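By July, Dzintra Paulauskas had talked so much about the arm that people at Larnside had started calling it Rasum, as if it were a cousin staying over. She had printed every white piece of it in her kitchen. She loved it completely, even the squeaky shoulder.

"Tell me again what it does," said her sister Rimkutė — a family nickname, stuck since school.

"It learns! I move it through the thing, it remembers the moving, and then we do it again with everything a little different. That's one episode. I want 1158."

"Why 1158?"

"Pistell got it working with 1157."

Rimkutė laughed and pulled a chair over. The job was tissues. Pull one out of a mug, put it down, let go. Dzintra had recorded 100 episodes before breakfast and her wrist hurt in a way she found thrilling. The bad ones she kept in a folder of their own, and she was fond of those too, especially the one where the arm had waved a tissue over the table like somebody leaving on a ship. 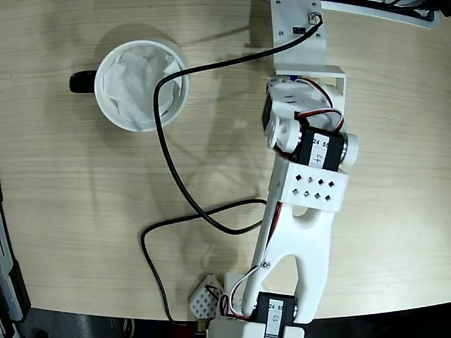
The mug, the tissue and the arm, between episodes.

"Can I do one?" Rimkutė asked.

"You can do as many as you like. It needs people who aren't me. I always come in from the same side, look, I can't help it, and if it only ever sees me it'll think that's the law."

So Rimkutė took hold of the leader arm, the one you steer with, and was terrible at it. She went too low. She overshot, said a word, came back, and stopped for so long that Dzintra nearly spoke. Then she went in slowly and lifted, and the tissue came up whole.

"Oh, that was beautiful," Dzintra said. "You hesitated! I never hesitate. It's got nothing like that in the whole set."

"Is that good?"

"It's wonderful. Do it again, worse."

They kept going until 2 in the morning, swapping seats, turning the mug's handle a bit each time, stuffing the tissue back in loose and then tight. Rimkutė started humming when she got close. The microphone was off, so none of that would make it into the data, and Dzintra was sorry — she would have liked the arm to have the humming.

"How many now?" Rimkutė asked, yawning.

Dzintra checked the counter and reached for the mug.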